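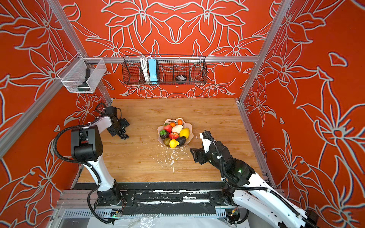 Lily wallpaper on orange-red walls, with the wire basket on the back rail.

Flesetell soft baby carrier

Sat 27 May
by Henrique Bettencourt

The Flesetell is a soft carrier for babies from birth until they walk well. It is made by Kusness and we have sold it in our shop since November. Before that we sold an older model with a stiff waist belt, and many parents returned to us with the same complaint: it was good for the baby and hard on the person who carried. In the Flesetell the belt is wide and soft, and it sits on the hips. Most of the weight goes there and less of it stays on the shoulders.

The carrier weighs 484 grams without the insert. It folds flat and closes with its own waist belt, so it can go in the bottom of a stroller or in a normal handbag.

Carrying positions

The Flesetell has two positions, on the front facing you and on the back. It does not have a position where the baby looks outward. We are asked for this very often, and parents who want it should look at another model, for example the Tanabe, which we also have in the shop. For the back position the baby must be able to sit alone without help. Please wait for this, also when your baby is big for the age.

On the front, the baby's knees should be a little higher than the bottom, and the legs should make the shape of a wide M. The seat gets wider or narrower with a strip on the inside of the belt. Set it before you put the baby in. If the fabric goes past the back of the knees, the seat is too wide for now.

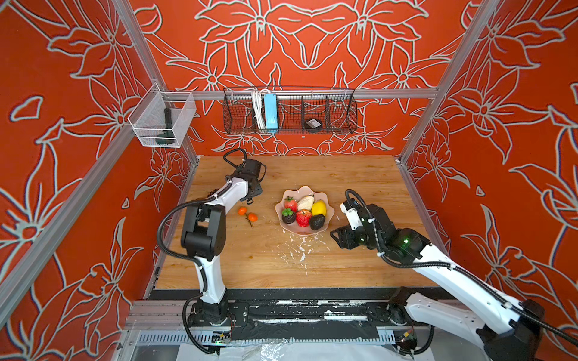
The shoulder straps can be worn straight, like a backpack, or crossed behind you. Short people usually prefer crossed. My wife is short and she wears it crossed, I am tall and wear it straight, and we need a minute to change it between us. The buckles under the arms can be pulled tight with one hand – this is easier forward than backward, so pull toward your front.

Using it with a newborn

For a newborn you need the Flositz insert. It is a small padded cushion that goes inside the carrier and lifts the baby to the right height. The insert is sold separately, and it fits only the Flesetell. Please do not use a rolled towel in its place.

With the insert or without it, check these things each time:

The face is visible and nothing covers the nose or mouth.
The chin is off the chest, with space under it for your finger.
The head is close enough that you can kiss it without effort.
The back is supported and the baby does not slide down when you bend a little.

When you bend to pick up something, bend from the knees and hold one hand behind the baby. Do not cook, drink hot tea or drive with the baby in the carrier. If your baby was born early, or has a problem with the breathing or the hips, speak with your doctor before you use any carrier. 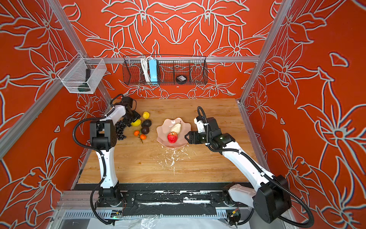

Long black wire mesh basket, mounted near the center of the rail.

Fabric and washing

The outside is woven cotton and the lining is also cotton. The padding in the belt and straps is polyester. Wash the carrier at 30 degrees Celsius with a mild soap, with all buckles closed, inside a wash bag or an old pillowcase. Do not use softener and do not put it in the dryer. It dries in one night if you hang it by the belt near an open window. The first wash makes the fabric softer, and the gray color loses a little of its depth. The blue stays the same.

Babies like to suck on the straps, so many parents buy the strap covers also. They close with snaps and can be washed alone. The covers for the Tanabe are too narrow for this carrier.

Size

There is one size of carrier. The waist belt has a long range, and if you are very slim you can have a few centimeters of loose strap, which you roll up and hold with the elastic band. If the belt is too short for you, ask us for the extension piece. It clicks between the two halves of the buckle. 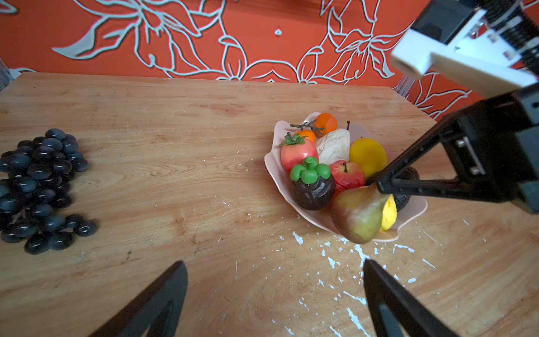
We advise to practice first at home, above a bed, and with another adult near you. The first time, nearly everybody puts the belt too low. It should be at the waist for a small baby, and it can go down to the hips when the child grows. After five minutes of walking, stop and tighten the straps again – the fabric settles with the warmth and the movement.

Guarantee and parts

Kusness gives 2 years of guarantee on the seams and the buckles. Keep your receipt. Normal fading and marks from teeth are not included. The elastic band, the hood and the chest clip can be ordered as separate parts, and the hood comes with snaps that fit the older model too.

In the box: carrier, hood, one elastic band, printed instructions.

Colors: gray, dark blue.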